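# Checking a visual navigation policy before you trust it outdoors

Our method, Keltora, picks a heading from a single low-res view and a goal. These steps reproduce the offline check Rafia Sethi and I ran on it - budget an afternoon, and more coffee than that suggests.

## 1. Pick your test views

Pull 429 views from the held-out set. Favour open paving, where the policy has plenty of room to be wrong. Long slab joints matter most, as early checkpoints treated any dark diagonal line as a kerb and sulked.

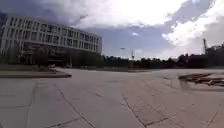
## 2. Score the headings

1. Run `keltora eval --views heldout --samples 11`.
2. Each view gets 11 sampled headings. Discard any that cross a raised bed.
3. Compare the median with the labelled heading. We pass anything within 6 degrees.

Don't sharpen the views first. Junaid Malik tried it and the scores got worse, which he took personally.

## 3. Read the failures

Sort by error and look at the worst ones by eye. If they share a bright sky, lower the exposure jitter and retrain for 2000 steps. If they share nothing, check your labels - ours were mirrored for a week in February.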